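중간 진척 보고: 차 따르기 시연 데이터 수집
수신: Grosico 기금 사업관리팀 Francine Chisholm 님
작성: Rullix 조작학습팀 Garnet Girard
보고 대상 기간: 12월까지

1. 한 줄 현황

계약서에 적힌 목표는 차 따르기 시연 2000건이고, 현재까지 녹화한 것은 1851건입니다. 숫자만 보면 샴페인을 꺼낼 때이지만 저희 팀은 업무 특성상 이미 액체에 질려 있습니다. 아래에 나머지 사정을 적습니다.

2. 무엇을 모으고 있는가

지난 보고 이후 과제의 틀은 그대로입니다. 작업자가 원격조종으로 팔을 움직여 찻주전자를 들고, 잔에 따르고, 주전자를 받침 위에 되돌려 놓습니다. 손목 카메라와 고정 카메라를 동시에 녹화하고, 관절값과 그리퍼 개폐값을 함께 저장합니다. 학습기 Vachon은 이 묶음을 통째로 받아 다음 동작을 예측합니다.

지난번 심사 때 "왜 하필 차냐"는 질문이 있었는데, 당시 답변이 다소 길었던 점을 인정합니다. 짧게 다시 쓰면, 따르기는 멈출 때를 알아야 하는 동작이고 저희 모델은 멈추는 것을 싫어합니다. 블록 쌓기에서는 이 성격이 잘 드러나지 않았습니다.

시작 배치는 매번 조금씩 바꿉니다. 찻잔 위치와 주전자 방향, 받침이나 접시의 자리, 잔에 이미 차가 있는지 여부가 변수입니다. 초기에는 작업자 재량에 맡겼더니 모두가 자기에게 편한 자리에 잔을 놓았고, 모델도 잔이 늘 그 자리에 있다고 굳게 믿게 되었습니다. 지금은 배치표를 Darnine에서 뽑아 씁니다. 작업자들은 Darnine을 별로 좋아하지 않습니다. 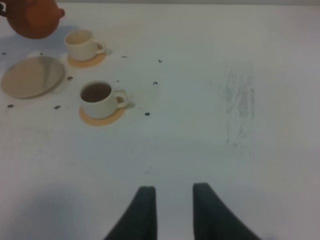

배치표 도입 이후 녹화분은 600건입니다. 그 전 녹화분을 버릴 생각은 없지만 학습할 때 가중치는 낮춰 두었습니다. Réjean Campbell이 두 묶음을 섞는 비율을 바꿔 가며 비교하고 있고, 결과는 다음 보고에 싣겠습니다. 본인은 "거의 다 됐다"고 하는데, 같은 표현을 지난 분기 보고서에서도 찾으실 수 있습니다.

3. 찻잎 문제

사업관리팀에서 중간 검토 의견으로 주신 "작업면 청결" 건에 답변드립니다. 흰 상판에는 모든 것이 보입니다. 찻잎처럼 보이는 검은 점도, 얼룩도, 긁힌 듯한 회색 자국도 보입니다. 처음에는 시연 사이마다 상판을 닦도록 했는데, 그 시기 데이터로 학습한 모델은 상판에 점이 하나만 있어도 손을 공중에 띄운 채 생각에 잠겼습니다. 깔끔한 성격을 가르칠 의도는 없었습니다.

그래서 절차를 바꾸었습니다. 고인 액체는 닦고, 작은 점과 오래된 자국은 그대로 둡니다. 대신 시작 상태를 고정 카메라로 한 장씩 남겨 나중에 상판 상태별로 묶어 볼 수 있게 했습니다. 이 기록은 Daithí Nic Aodha가 관리하며, 분류 항목 이름을 "깨끗함", "보통", "명절 다음 날"로 정한 것도 같은 사람입니다. 최종 납품본에서는 점잖은 이름으로 바꾸겠습니다. 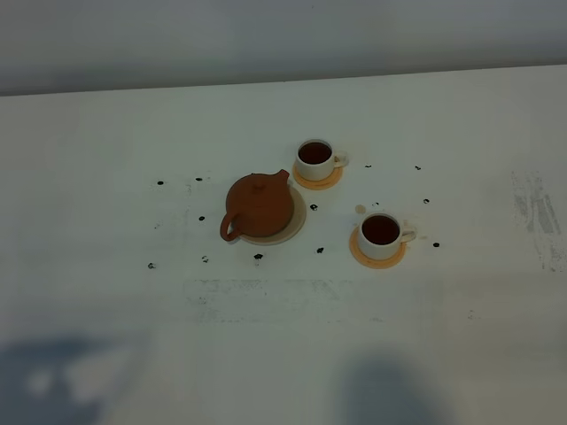
그림 2. 고정 카메라로 본 작업면. 두 잔 모두 차가 담긴 상태.

4. 품질 검사

녹화분은 Nathalie Lemieux가 재생해 보고 통과, 보류, 폐기로 나눕니다. 폐기 사유는 두 카메라의 시각 어긋남이 가장 많고, 주둥이가 잔 테두리에 걸리는 경우가 그다음입니다. 넘친 시연은 폐기하지 않고 실패 표시를 달아 보관합니다. 모델에게도 반면교사는 필요하고, 이 분야라면 저희 재고가 풍부합니다.

손목 카메라에서 그리퍼 손가락이 흐리게 잡히는 점은 알고 있습니다. 초점을 작업면에 맞춘 결과이고, 손가락 위치는 개폐값으로 알 수 있어 당분간 그대로 갑니다.

5. 지연과 예산

일정은 계획보다 약 4주 늦습니다. 이 중 상당 부분은 배치표를 만들기 전에 편하게 모은 시연을 다시 들여다보는 데 썼습니다. 장비비는 계획 안에 있습니다. 소모품비 항목의 "차"는 전량 시연용이며, 오후 3시 이후 소비량이 늘어나는 경향에 대해서는 내부적으로 살펴보고 있습니다.

6. 다음 기간 계획

남은 시연은 잔 높이와 상판 상태가 덜 채워진 조합에 몰아서 녹화합니다. 이후 Vachon을 전체 묶음으로 다시 학습시키고, 배치표에 없던 자리에서 시험합니다. 시험 참관을 원하시면 목요일이 좋습니다. 갈아입을 옷은 선택 사항입니다.

요청 사항은 한 가지입니다. 실패 시연을 최종 납품 건수에 포함할 수 있는지 서면으로 확인해 주시기 바랍니다. 답변에 따라 남은 녹화 일정이 달라집니다.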